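# Murnine: wrapped block notes

Last updated: Jul 30, 2023

Hi! I keep these notes for our little tabletop set (3000 clips, so far). The star is a flat block in shiny black crumpled wrapping, and I love how it catches the light. 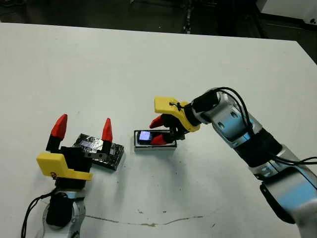 Veikko Aaltonen would like the wrapping smoothed out before every session, but I like the creases, so they stay.

The bin is white, and it lives on the white tabletop too. 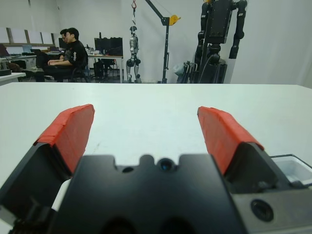

## Files

Two folders, one for the block and one for the bin. Grab whichever you need!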